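Search the notebook
Enter a keyword
Search

Suture Practice Bench, Working Notebook
22/10/2022
Entered by Albane Royer

Purpose of the entry: to record the condition of the practice pad in use on bench 2, the changes made to the pad preparation, and the points to be settled before the next order is placed.

The pad is the pale Cutitz type, taken from the carton opened by R. Vidal. The remaining pads in that carton carry lot number 1314 and have been put back on the lower shelf with the lid closed. Colleagues are asked to finish this carton before opening the Fleury pads, which are stiffer and are being kept for the comparison planned for December.

Preparation. The incision was made with a fresh blade, drawn once, parallel to the long side of the pad. Dye was applied along the cut with a dropper. The previous entry called for the dye to be wiped back after application, and this was done, but the wipe carried a good deal of color below the incision. S. Perrin has proposed applying the dye with a cotton swab and leaving it alone. This will be tried on the next two pads. The dye bottle is the 200 ml one marked with green tape. The older bottle has thickened and should be discarded.

Thread. The pale blue-green thread was used for the closure. It shows up well against the pad and against the dye, and knots can be checked without a magnifier. I would recommend that it be made the standard thread for this bench. The Mendach spool is nearly finished, and P. Lambrakis has been asked to obtain a price for five more.

Observations on the closure. Four stitches are in and the cut is partly closed. Knot quality is uneven. The short stitch at the left is the neatest of the set. The third is wide and tangled, with its loose ends lying off to the side, and would not be accepted under our own scoring sheet. The spacing is also uneven, the stitch at the right standing apart from the rest. The edges of the incision bunch at the knots, and the cut remains open on either side of the group.

The bunching deserves a separate note. It was recorded on the earlier pads as well, and I had put it down to excess tension. R. Vidal considers that the bites are taken too close to the edge and that the top layer of this pad gives way more easily than the layer beneath. Both explanations may hold. A pad with bites marked in pencil before stitching would settle the matter, and I have asked for one to be prepared.

Lighting. The overhead lamp leaves the center of the pad very bright and the edges dark. Stitches placed near the ends of a long cut are difficult to judge. The Fotia lamp from the store room has a wider head and could be fitted to the same bracket. To be raised with S. Perrin.

Outstanding: price for thread; pencil-marked pad; lamp; revised wording for the dye step, which I will draft.

Comments

R. Vidal: The third stitch should be scored as it stands. Please do not trim the ends before it is entered on the sheet.

Ruth Ackroyd: The Fotia lamp needs a new plug before it goes on any bench. I can see to it.

P. Lambrakis: Price for the thread requested. The supplier also offers it in a darker blue, if that is of interest.

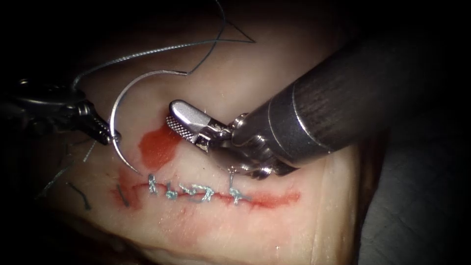
Bench 2, Cutitz pad: four stitches in, incision partly closed, red dye above and below the cut.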